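Using Less Heating Oil This Winter
Home energy tips from the Starkia Clean Air Group
Posted by Ghassan Mahasneh, 4th December

Most of the houses in our part of town still heat with oil. Our campaign for a heat pump grant goes on, but the grant will not be in place before spring, and the tanks have to be filled in the meantime. These tips were collected at the November meeting. All of them can be done in a rented house without asking the landlord.

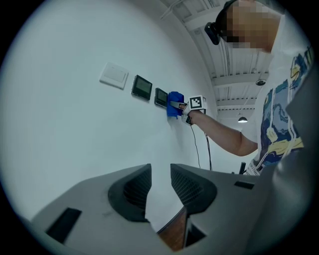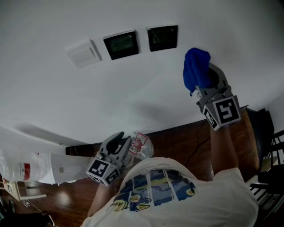
Thermostat

Turn it down one degree and leave it there for a week before you decide whether you can live with it. Then try another. Turning it up very high when you come in from the cold does not heat the rooms any faster, and people forget to turn it back down. If yours has a timer, check the clock on it. After a power cut many of them go back to midnight, and the heat then comes on at the wrong hours until somebody notices.

Radiators

Pull the sofa away from the radiator. A gap the width of your hand is enough. Do not dry laundry directly on radiators in the room you sit in – the room stays cool and the windows run with water.

Bleed them once at the start of the season:
Turn the heat off and let the radiators cool.
Hold a rag under the valve and open it with the key, a quarter turn.
Close it when the hissing stops and water comes out.
Check the boiler pressure afterward and top up if the manual says to.

If you have steam radiators, skip this. They have their own air vents.

Drafts

On a windy evening, go around the windows and outside doors with a damp hand. You will feel the leaks. Foam tape works for the sides and top of a door, but it wears out fast along the bottom, so buy a proper brush strip for that. Old houses also leak at the attic hatch. One member put tape around hers in 30 minutes and says the upstairs hall is a different place.

Keep clear of any vent that supplies air to the boiler or a stove. Those are meant to be open. If you burn anything indoors, you need a working carbon monoxide alarm.

Curtains

Open on the sunny side in the morning, closed everywhere at dusk. Tuck long curtains behind the radiator or have them shortened to the sill.

Hot water

Fit a jacket on the tank if it has none, and wrap the first stretch of hot pipe coming out of it. Four-minute showers are a good target for adults. Teenagers can be negotiated with.

The oil tank

Write down the gauge reading on the first of each month. Without that you have no idea whether any of the above has helped. Look under the tank while you are there. A stain or a strong smell of oil means a leak – call your supplier the same day, and keep children and pets away from the spot.

Have the burner serviced every year. Ask for the efficiency reading and keep the slip.

We have 6 radiator keys and a box of foam tape to lend at the group's table in the library. If you have kept monthly gauge readings from last winter, please bring a copy. We have 40 households so far and would like more before we take the figures to the council.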